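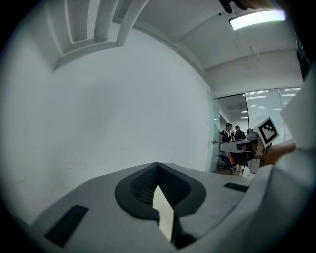
Projects / Handheld capture / Planning / README

6 min read

# Gripper kit: what we bought, what it costs, what to order next

Hi! If you've landed in this folder you're probably trying to work out how much money to ask for. I wrote it for the Cutance lab the first time we had to defend the equipment line, and I've kept it going since, so some parts are more up to date than others.

## What's in the folder

- `kit_list.csv` – every item we own, one row each, with supplier and order month
- `spares.csv` – same columns, but only the things that wear out
- `sessions/` – clips from recording days, left and right grippers in separate subfolders
- `quotes/` – PDFs from Brirer and Dervishi (the older ones are in `quotes/old`, please don't budget from those)

The `sessions` folder holds 1,911 clips at the moment. It's there mostly so that people planning a purchase can see how the kit gets used in a normal room, with office chairs and glass doors and people standing in the corridor.

## The basic unit is a pair

Please budget in pairs. We work with a gripper in each hand, and a spare left is no help at all when it's the right one that has a loose finger. We have 5 pairs now and 3 of them go out on a regular day. The other two are for charging, repairs and the person who always turns up wanting to try it (I love that person, but they do need a pair).

Our first order was for single units, because the quote looked friendlier that way. It did not stay friendly. We paid shipping twice and ended up with housings from different batches, and the finger plates from one didn't sit right in the other.

## Things people forget to put in the budget

Finger plates. They're the cheapest line on the sheet and the one we reorder most. I put down six spare plates per pair per year, which has worked for us – heavier users should go higher.

Markers. The square black-and-white ones on top of the grippers. You can print them yourself, but put money in for decent stiff backing. Ours curled on ordinary card and we lost most of an afternoon to it.

Storage. Video from wide lenses piles up fast! We bought disks in March, felt very clever, and were buying more before summer. Ask for double what you think you need.

Cases. Get the ones with cut foam. The Zostenard cases are fine, though the latches are stiff for the first few weeks.

Time. I know it isn't equipment, but somebody has to label, charge, pack and check everything, and if it isn't in the plan it comes out of someone's evening.

## Brirer or Dervishi?

I get asked this a lot. Brirer was quicker to deliver and Dervishi was nicer about returns. For whole pairs I'd go with Brirer again. For plates and small parts I use Dervishi, mainly because there's no minimum order and I can buy a handful when we run low.

Either way, ask for a quote with spares included and a separate price for replacement housings. Brirer leaves housings off unless you mention them.

## Known gaps

- `kit_list.csv` has no prices for the first order. The invoice is somewhere in the shared mailbox.
- Exchange rates aren't recorded, so don't add up the Dervishi rows without checking the currency column.
- A few clips in `sessions/` still have left and right swapped. I fix them when I find them.

If you change a number, put a short note in the `notes` column saying where it came from.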